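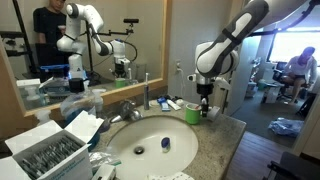 A green cup beside the bathroom sink.

The Allocation

The email from Lastavcombe said the new chips had passed testing and the old hall would be switched off at the end of the month. It was addressed to all staff. Ülle Kuusk read it on the bus and then read it again in the parking lot.

She had worked in the old hall for eight years. It held 403 racks in long rows, and she knew which ones ran hot and which ones had doors that stuck. The new hall was across the road. It had four racks for every job the old one used to spread over a whole row, and the cooling ran through pipes in the floor, so it made almost no noise. People who visited said it felt like a library. She thought it felt like a bank after closing.

Her manager was a man named Horov who had come over from the sales side. He stopped at her desk before lunch.

"You saw it," he said.

"I saw it."

"Is there anything left in there that we need?"

"There's Pluvarow," she said.

He had to look it up. Pluvarow was a language model from before the company had a research department with a name. Three people had trained it on weather logs, shipping reports and letters from lighthouse keepers. It was supposed to predict storms. It was not good at storms. The published score was 81, and a model that did nothing but repeat yesterday's weather got higher than that. But it still ran every night on rack 12 and wrote a forecast for a stretch of coast, and the forecast still went out to a mailing list.

"How many on the list?" Horov asked.

"One."

"One person?"

"One address. Þrastardóttir. There's no first name."

"Do they open it?"

Ülle turned her screen so he could see. The mail was opened every morning between five and six. It went back as far as the records did.

Horov looked at it for a while. He said the move had a budget and the budget was for things with customers. He said she could write to the address and explain. Then he had a call.

She wrote the note that afternoon. It took longer than it should have. She said the service was ending, that there were better forecasts available for free, and that she was sorry for the short notice. She put her own name at the bottom instead of the department's.

The answer came the next morning at twenty to six.

"Thank you for telling me," it said. "I know about the other forecasts. I use them for the boat. My husband was one of the three who made yours. He put his father's letters into it. Sometimes it says the wind is coming round like a cow to the gate, and that was his father. I have kept up to a year of them in a drawer but the printer broke. When is the last one?"

Ülle wrote back with the date.

She stayed late that week. The model was small by the standards of the new hall. A single board over there could have run it between two other jobs without anybody seeing a change in the load. She filled out the form to request one. In the box for business purpose she typed "weather" and then took it out, and typed "legacy customer," and sent it. The form came back marked declined, no revenue code.

So she copied the weights onto a drive. It took less than a minute. She found an old desktop machine in the storage room, with a property sticker that had been crossed out years before, and signed the disposal sheet for it. At home she set it up on the floor of the hall closet next to the vacuum cleaner. The fan was loud. She had to look up how to make it send mail.

On the last night she walked down the rows in the old hall with the checklist. The power went off section by section. When rack 12 stopped she ticked the box and went on to 13.

She woke before six without the alarm. The closet fan was running. She got her phone and looked at the log, in bed, with the lamp off.

Sent, 31/05/2020. Light rain by noon, sea moderate, wind coming round.

It was opened at 5:48.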